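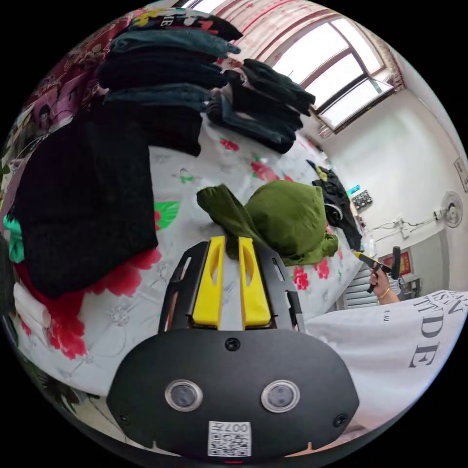

*Prenda de color verde oliva sobre la cama.*

## Preguntas frecuentes – Taller de lectura dramatizada en inglés

**¿A quién va dirigido?**
A alumnado de 3.º y 4.º de ESO con un nivel A2 o superior. No hace falta haber hecho teatro antes.

**¿Qué texto se trabaja?**
*Skimstead*, una obra breve en 2 actos escrita para clase por Nasrin Asadi. El primer acto tiene 1.490 palabras y el segundo, 1.597. El vocabulario difícil va anotado al margen.

**¿Hay que memorizar los diálogos?**
No. Se lee con el guion en la mano. Quien quiera aprender su papel puede hacerlo, pero no sube nota.

**¿Cuántos alumnos admite cada grupo?**
Un máximo de 29. Si la clase es pequeña, un mismo alumno puede leer a Purow y a la señora Dimitriou, que nunca coinciden en escena.

**¿Se evalúa la pronunciación?**
Solo la entonación y el ritmo – la ficha de evaluación está al final del cuaderno.

**¿Hay audios?**
Sí, de las dos partes, grabados por Nahuel Rivadeneira a velocidad normal y lenta.

**¿Cuándo se abre la inscripción?**
En septiembre. La solicita el departamento de inglés del centro, no las familias.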